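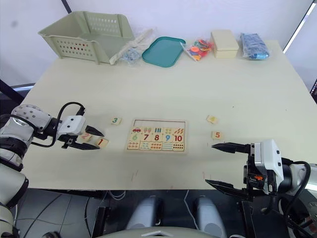
Bláthnaid Noonan respondió a primera hora que el plano del nuevo límite urbano sí estaba publicado y que probara con otro navegador. Pues probado, con dos, y nada. Sigo el hilo en este mismo ticket para no abrir otro, que ya me lío.

Resumen de lo que llevo hecho: entro en el visor de Votavitz, busco mi parcela (la 968, camino de Norkwood) y la ficha sale bien, con su superficie y todo. El problema viene al activar la capa "Límite propuesto" - la línea aparece desplazada y me deja medio huerto en suelo rústico y medio en urbano. Con la capa vigente no pasa, esa cae justo en la linde, donde ha estado siempre.

He borrado la caché, he entrado sin iniciar sesión y he probado desde el móvil de mi hija. Igual. También me bajé el PDF del anexo, y ahí la línea va por detrás del camino, ¡como tiene que ser! Así que o está mal el visor o está mal el PDF, y me gustaría saber cuál de los dos vale antes de presentar la alegación.
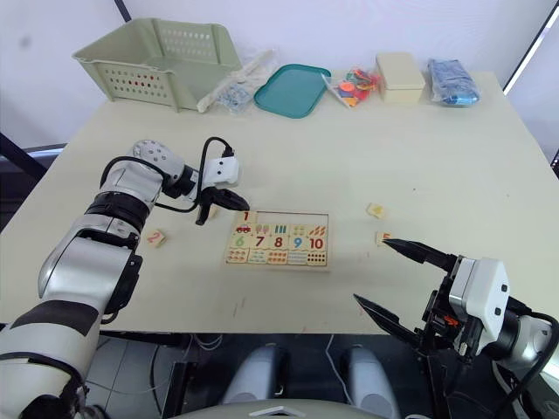 Otra cosa que he visto trasteando: si acerco el mapa hasta la escala de 50 metros, la línea salta otra vez y se queda 70 metros más al norte, ya dentro de la finca de los Frimpong. A la de 300 vuelve a su sitio (a su sitio equivocado, quiero decir). A mí me suena a que la capa se subió con otro sistema de coordenadas, pero yo de esto sé lo justo.

Y ya que estoy - el formulario de alegaciones no me deja adjuntar la captura, se queda pensando y vuelve al principio. ¿Puedo llevarla en papel a la oficina de Losard? El plazo cierra en enero y preferiría no apurar.

Dejo el ticket abierto. Por las tardes estoy en casa a partir de las cinco, por si queréis llamarme y lo miramos juntos con el visor delante.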